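Sarkcombe Open: what to know before September

Entries for this year's Sarkcombe Open closed at the end of last month, and the field is now full. The tournament returns to the Lalau course in September for four rounds of stroke play, with the cut made after 36 holes. Players who finished on the reserve list have been told by email and should keep an eye on their messages up to the evening before the first round.

The biggest change for regular visitors is the routing. The course will play in a different order from last year, with the old back nine used as the front nine for all four days. That puts the long par five by the reservoir at the ninth and brings the two short holes above the valley into the closing stretch. The new 18th is a par four of 416 yards, with a stream down the left side and a green that slopes from back to front. In past years it was the ninth and did not get much attention. It should see more of it now.

The greens staff rebuilt the bunkers on the second, sixth and 13th over the winter. The sand has settled well. The rough is a little shorter than last year on the inside of the doglegs and has been left alone everywhere else. Green speeds will be set each morning depending on the wind, which can be strong on the upper holes by early afternoon.

Tickets

Daily attendance is capped at 4,000. Tickets for the third and fourth rounds are selling faster than those for the first two, as they do most years. If you are flexible, the opening round is a good day to come. Every player in the field is on the course, the lines for food are shorter, and you can walk a full 18 holes with one group without much trouble.

Season badge holders do not need to buy a separate ticket but do need to reserve each day they plan to attend. Reservations can be changed until 6 p.m. the evening before. Children under 12 get in free with a paying adult. Tickets are checked at the gate on a phone or on paper, and either is fine. If you are printing at home, please print the whole page, including the code in the lower corner.

Practice day is open to the public again. The driving range stand opens at 8 a.m., and players will sign autographs in the fenced area behind the putting green. Cameras are welcome on practice day only. Phones may be carried on all days but must be on silent, and calls should be made from the marked areas near the first tee and the Nassar Pavilion. 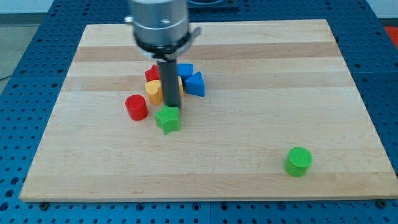

Colored blocks on a maple-strip board, with a green star among them.

Getting there and parking

There is no public parking at the clubhouse. The main lot is at Vutlow Fields, 2 miles east of the course, and shuttle buses run from there to the main gate. The first bus leaves at 6:45 a.m. and the last one returns 90 minutes after the final putt. Parking is included in the ticket price for all four rounds, but you need to book a space when you order. People who bought tickets early, before parking was added to the order form, can add a space through their account.

The lane between the village and the clubhouse will be closed to through traffic from early morning until play ends. Residents have been sent passes. If you live on the lane and have not received one, contact the tournament office.

Cyclists can use the north gate, where there are racks just inside the fence. Bring your own lock. Drop-offs by car or taxi should use the turning circle on Reservoir Road and not the clubhouse entrance, which is for players and officials.

Visitors with a disabled parking permit can reserve a space in the small lot by the 10th tee. That lot filled up last year by the second round, so please book soon if you need it. Mobility scooters are available to borrow from the information tent, and there are raised viewing platforms behind the fourth, ninth and 18th greens.

On the course

Food will be sold at three locations this year, with the largest next to the Nassar Pavilion. The coffee stand by the seventh tee is back. Water bottles can be filled for free at taps near the first, eighth and 14th holes. Glass bottles, large umbrellas with spiked ends, and folding chairs with arms are not allowed through the gate. Small folding stools are fine.

The grandstand on the 18th has 700 seats and they are first come, first served. Seats cannot be held with bags or jackets while you go elsewhere. Once the stand is full, stewards will let people in as others leave. The bank on the right side of the fairway also gives a clear view of the green.

If play is stopped for lightning, you will hear one long horn. Please leave the course by the nearest marked path and follow directions from the stewards. Two short horns mean play is about to start again. Updates will be posted on the scoreboards and on the tournament website. Refund terms for weather are printed on the back of each ticket and are the same as last year.

Tee times

Tee times for the first two rounds will be posted in the afternoon of practice day. Groups of three will go off the first and 10th tees, starting at 7:20 a.m. After the cut, players go out in pairs from the first tee only, with the leaders last. The trophy presentation takes place on the 18th green shortly after the final group signs its cards, and anyone on the course is welcome to stay for it.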